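Tidying a Shared Round Table: Storage and Habits in the Kaswood Study Room
Yolanda Escobar and Yhon Castaño
Project report, January

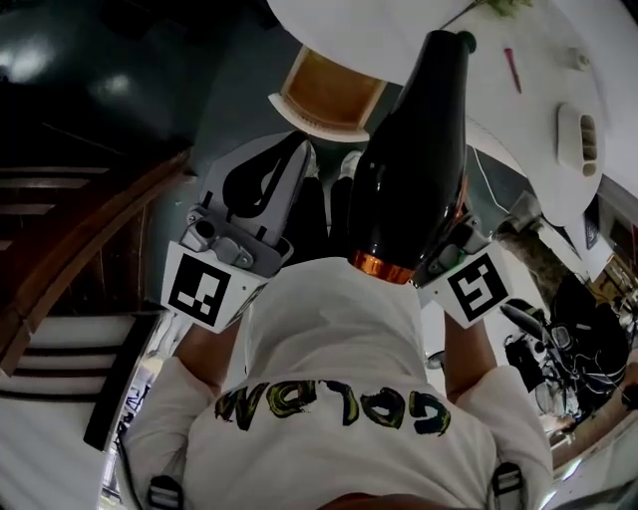

Figure 1. Black bottle held beside the round table, with a pink marker on the tabletop and an open wooden box near the table.

1. Background
The Kaswood study room has five round tables shared by 16 students. Markers and bottles get left on them overnight -- mostly bottles.

2. Method
We put one open box at each table for eight weeks. Yhon checked the tables at 4 p.m. and wrote down what was still out. Anything with a name on it went back to its owner.

3. Results
Roughly half of the items left out were bottles. Tall ones tipped over in the boxes, so people stopped putting them there. Markers were put away more often after the second week.

4. Next step
Try a deeper box at two of the tables.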